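Dostside Workshop Walls – Your Questions

We get so many good questions about wall storage at Dostside, and we love answering them! These are the ones that come up most, gathered in one place. If yours is missing, bring it along on Wednesday and somebody at the bench will be delighted to talk slots and brackets with you.

Why do you like ribbed aluminum so much?

Because you can change your mind! Extruded profiles with grooves between them give you lots of places to start from, and a layout that felt perfect in May may feel cramped once you buy another tool. Ours has been rearranged 6 times and we still have ideas.

Do I have to cover a whole wall?

Not at all. Catalina Acuña began with a strip over her soldering table at Montecinos, 50 inches wide, and she used it happily for a year before adding more. Start over the spot where you work the most and let it grow.

What goes on the wall first?

The things you reach for every day. Put those at elbow height, side by side, and keep the heavy stuff low. A mounting plate with a row of brackets is a great first project – you can plan the whole row at the table with paper cutouts before anything goes up.

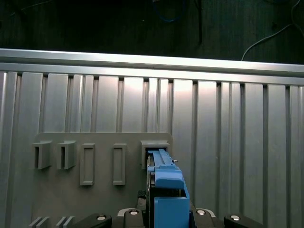
How much space should I leave between holders?

Enough for your fingers to get around whatever you're lifting out. We test it with gloves on, because that's how we work in winter, and then we add a little extra for the wider pieces.

Can I make my own holders?

Please do! Half the fun is in drawing a bracket that fits your own odd-shaped thing. The Bamari drawings in our shared folder are a friendly place to begin, and you're welcome to change them however you like. Print or cut a rough one, try it for a week, then make the nice version.

What about cables?

Give them their own route, away from anything you pull in and out. Short loops beat long ones, and a label at each end saves so much grumbling later.

How do I clean the grooves?

A soft brush first, then a damp cloth wrapped around a thin stick. Skip the steel wool, it leaves scratches.

Where do I send a picture of my wall?

Post it on the Mulusby board under "Walls". We look at every single one!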